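Window sensor keeps going off at night

Posted by Shirley Hiebert, July 2025

We had a break-in last November through the back window, so I put a contact sensor on every window downstairs. The one in the laundry room goes off 2 or 3 nights a week, always after midnight. The window is locked each time. I changed the battery and it made no difference. Do I need a new sensor or is it the window?

Jideo
Check the gap between the magnet and the sensor. Mine had to be under 1/4 inch. Old frames shift when the temperature drops, and that is enough to trip it. Close and lock the window, then measure. If the gap is too wide, put a thin spacer behind the magnet. Also look at the log in the app and see if it says "open" or "tamper". Tamper means the cover is loose.

Aline
Had the same thing, bought a new one, same problem. Get a dog.

Ross
What Jideo said. I would also screw it on, because the sticky pads let go in a damp room. It took me 6 minutes.

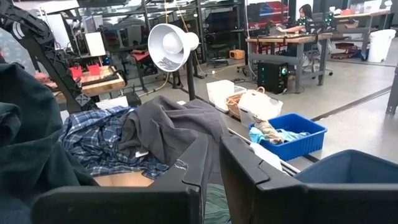 Plaid shirt, still not folded

Don't turn that sensor off while you sort it out. Ours was off for one weekend and that was when they came.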